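How to sort a tin of mixed screws without losing a weekend

My grandad's old biscuit tin came to me full of screws, nuts and washers, and for years I just stirred it with a finger and hoped. Last November I finally tipped the lot out and sorted it. If you've got a tin like that, grab a tea and a magnet!

Start with the magnet (in a sandwich bag, so you can peel everything off again). Steel goes in one pile, brass and anything else in another. Then split each pile by type, and don't even look at sizes yet.
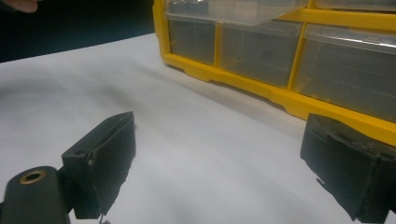

Sizes come next, and a cheap thread gauge does most of the work. If you haven't got one, keep 6 bolts you know the size of and try the nuts on those. As for storage, I'm a convert to little drawers, and a yellow organiser with see-through ones like this suits me far better than jars, as I can peek in without opening anything. Put the heavy stuff at the bottom.

My friend Tsehay labels hers by job (shelves, hinges, bike) and I go by size, so do whatever your brain likes.
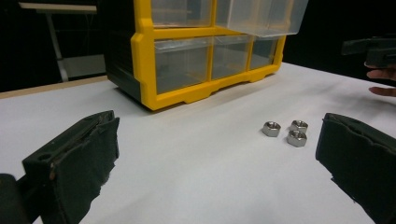
Whichever way you label, leave a drawer or two spare for oddments. I ended up with around 407 bits worth keeping, and the rusty ones went to the scrap bin at the Larley tip. Anything you can't identify goes in the spare drawer, and if it's still there next November, chuck it.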